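Égouttoir à couverts Ruvine, acier inoxydable perforé

Réf. 2458 — en stock, expédié depuis notre dépôt de Prindmont

L'égouttoir Ruvine se pose à côté de l'évier ou sur le plan de travail. Les couverts y sèchent debout, manche vers le bas. Il convient aux cuillères, aux fourchettes, aux petites spatules et aux baguettes.

Caractéristiques
Matière : acier inoxydable brossé
Forme : cylindrique, paroi et fond perforés
Poids : 400 g
Pieds : antidérapants, amovibles
Passe au lave-vaisselle : oui, jusqu'à 80 °C
Garantie : 2 ans

Le fond est soudé à la paroi et ne se démonte pas. Pour les couteaux pointus, nous conseillons le bloc Justley, vendu séparément.

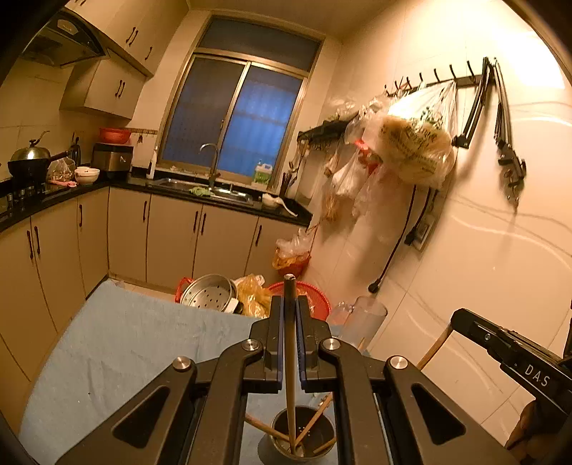
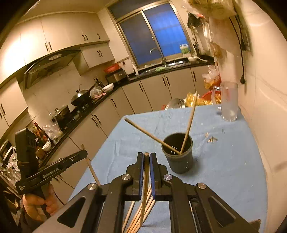
Baguettes en bois sur une nappe ou une serviette bleu clair, dans une cuisine.

Entretien
Laver à l'eau chaude avec un peu de liquide vaisselle avant la première utilisation. En cas de traces de calcaire, laisser tremper dans du vinaigre blanc dilué, puis rincer. Ne pas utiliser de laine d'acier — elle raye la finition. Les ustensiles en bois se lavent à la main et ne doivent pas rester dans l'eau.

Livraison et retours
Les commandes passées avant 14 h partent le jour même, sauf le dimanche. Le produit peut être retourné non utilisé, dans son emballage. Les pieds de rechange se commandent à part, par lot de quatre.

Dans la même gamme
Plateau récupérateur Cabrera
Bloc à couteaux Justley
Crochet mural Ruvine

Avis client
« Solide et stable, même bien rempli. J'aurais aimé une version plus haute pour les louches. » — Genalyn Padilla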